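Rorham -- Manuel de montage et d'entretien
Section 4 : Habillage de l'enceinte et préparation du plan de jeu

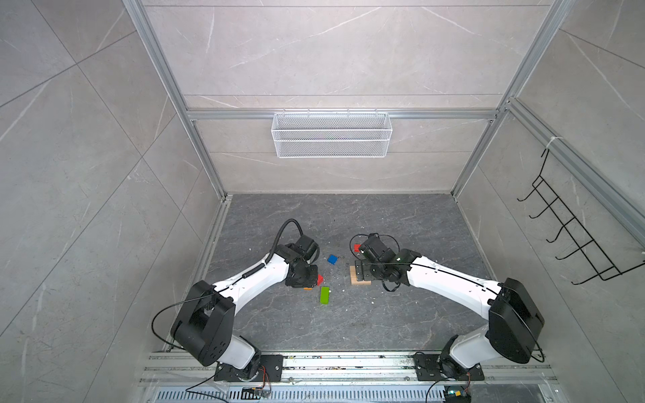 4.1 Domaine d'application

La présente section traite de la pose des panneaux d'habillage, du revêtement de sol et de la mise en place des blocs. L'assemblage des profilés est décrit en section 3 et doit être terminé avant de commencer. Les profilés en aluminium restent apparents après la pose.

4.2 Fournitures

Panneaux à effet marbré, gris pâle (lot Foton)
Revêtement de sol à motif marbré, gris foncé (lot Tollell)
Jeu de blocs en plastique Husar
Planchette en bois clair
Chiffon non pelucheux, niveau à bulle, clé six pans

Le revêtement se coupe à partir d'un rouleau de 2000 mm. Conserver les chutes jusqu'à la fin de la section 4.4.

4.3 Pose des panneaux

1. Déposer les films de protection sur les deux faces. Un film oublié dans la rainure gêne l'insertion.
2. Orienter la face marbrée vers l'intérieur de l'enceinte.
3. Engager le chant inférieur dans la rainure, puis redresser le panneau sans le cintrer.
4. Contrôler l'aplomb au niveau à bulle.
5. Serrer les vis de maintien en alternant les côtés. Ne pas bloquer une vis avant d'avoir approché toutes les autres.

Attention : ne jamais percer un panneau à moins de 105 mm d'un angle. Le décor s'écaille et le panneau n'est plus repris sous garantie.

Note : un jeu de 2 mm entre panneaux adjacents est normal. Il ne doit être comblé ni au mastic ni au silicone.

4.4 Revêtement de sol

1. Dérouler le revêtement à plat et le laisser reposer une nuit dans la pièce.
2. Couper à la cote 682 mm dans le sens de la profondeur.
3. Poser à blanc, motif vers le haut, et vérifier l'absence de pli au droit du rail avant.
4. Découper le passage des platines. Ébavurer la coupe au papier fin.
5. Nettoyer au chiffon à peine humide. Les produits abrasifs ternissent le motif.

Attention : le revêtement n'est pas collé. Toute colle, même repositionnable, laisse une surépaisseur sous les blocs.

4.5 Mise en place des blocs

1. Essuyer chaque bloc, y compris la face d'appui.
2. Placer le cube bleu en premier, vers le milieu du plan. Il sert de repère pour la suite.
3. Poser le bloc rectangulaire vert à plat. Un léger biais est admis.
4. Répartir les blocs restants sans les empiler.
5. Poser la planchette à plat sur le revêtement.

Note : le fond gris foncé facilite le repérage des couleurs vives. Avec un revêtement d'une autre teinte -- non fourni -- reprendre le réglage d'éclairage de la section 6.

4.6 Entretien

Dépoussiérer les rainures au pinceau sec. Laver les blocs à l'eau savonneuse, jamais au-delà de 40 degrés, et les sécher avant remise en place. La planchette ne se lave pas.

Révision d'octobre. Rédaction technique : Teodoro Villaseñor.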